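How do people choose a robot?

A robot arm costs a lot of money, so nobody should buy one in a hurry. First you need to know what job it will do. Then you need to plan for all the other things it needs.

Start with the job

Sanne Dewulf plans the equipment for a robot lab in Clivport. Before she looks at any prices, she writes down what the robot has to pick up. A bowl is a good test. It is wide at the top, it has a thin rim, and it can tip over if it is pushed in the wrong place.

She also asks how many arms the job needs. One arm can lift a bowl. Two arms can hold a bowl and do something else to it, but two arms cost more and take up more room.

Robot hands are called grippers. The two black ones at the lab have pointed fingers, and the table under them has yellow bowls on it in different sizes.
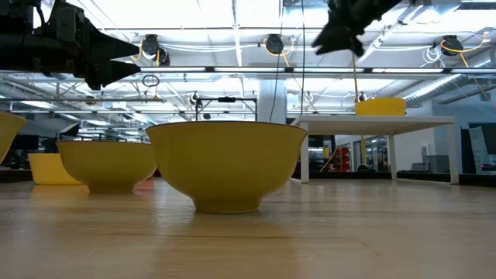
Add up the small things

The arm is only part of the bill. Sanne's list for one work table looked like this:

Table: 400 pounds
Spare gripper fingers: 500 pounds
Cables, bowls and storage bins: 665 pounds
Total: 1565 pounds

The arms were on a separate list, with a much bigger total!

Think about the room

Robots need space to swing and cables that don't get in the way. Dexter Pangilinan measures the room before anything is ordered - the doors too, as a big table has to fit through them.

Plan for later

Parts wear out. The lab saves some money every May for repairs, and its plan covers 5 years.

Try it yourself

Pick a job at home, such as setting the table. Write down everything a robot would need to do it.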